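Darton Wool Doona, All-Season Weight

We've been making the Darton for a good few winters now, and it's still the one I pull off the shelf first when somebody comes into the shop cold, tired and fed up with a doona that slides off the bed at three in the morning. It's filled with Australian wool, carded nice and fine, and stitched through in squares so the filling stays where we put it (no lumpy bits down by your feet!). The cover is plain cotton, washed once before sewing, and it goes soft very quickly.

Nandini Rodrigues redrew the pattern in February and added loops at all four corners, so it ties into any of our Zido covers and most other brands' as well. We've also gone up to a deeper hem, which a lot of you had asked for, and the colour of the piping is now a warm grey instead of the old navy.

Sizes: single, double, queen, king
Fill: wool, 350 gsm
Cover: 100% cotton
Care: air it in the shade, spot clean, or cold gentle wash in a large machine. Please don't tumble dry.
Trial: 22 nights at home

Queen size $389, king $429. Delivery is free to metro addresses, and we'll happily post to the country for a flat $15. Orders placed before 10th March go out with a pair of Mimier pillowcases while we have them. 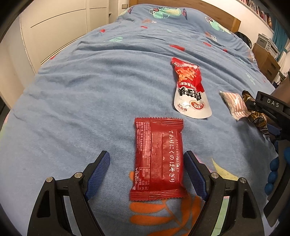

Snacks in bed: packets and wrappers on a fleecy, light blue duvet.

If you're tossing up between this and the heavier Rimkutė, ring the shop and ask for Indira. She's slept under both and will talk you through it for as long as you like, and we can pop a fabric swatch in the post too.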